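3.2 Textile sorting and fabric classes

Garments were drawn from the collection points at Lavach and Nseir and sorted by fabric structure before laundering.

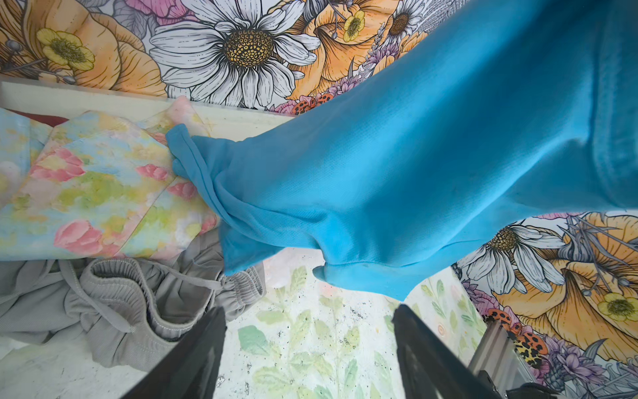

Figure 2. Turquoise-blue knit top with a fine piqué texture, lying over a folded pastel floral fabric.

Sorting followed the scheme of Brinkmann, with two changes. First, knits were separated from wovens before fiber content was considered. Second, printed fabrics were kept apart from solid-dyed ones, as pigment loss and fiber loss cannot be told apart by weight alone. Items with coatings, fillings or metal trim were excluded. After exclusions, 1,499 items remained out of an initial 3,000.

Each item was given a code for structure, surface and color group. Textured knits (Figure 2) were coded separately from plain jersey. The raised surface increases the area exposed to abrasion, and earlier work at the Cidumton laboratory found that the two groups should not be pooled. Where a label was missing or could not be read, fiber content was determined by microscopy on a yarn taken from an inside seam.

Loads were made up within a single class and washed in the Fliditz test machine on a fixed program at 43 °C, without softener. Each load was washed seven times. Wash water was passed through a filter after every cycle, and the filters were dried to constant mass before weighing. A blank cycle was run between classes, and its residue was subtracted from the first reading of the next class.

Color groups were assigned under a standard daylight lamp by two raters working independently. Disagreements were settled by Pascal Brinkmann, who did not have access to the filter data. Most concerned multicolored prints, for which the ground color was used when one could be identified and a mixed code otherwise. The color code enters the model in Section 4 as a covariate only.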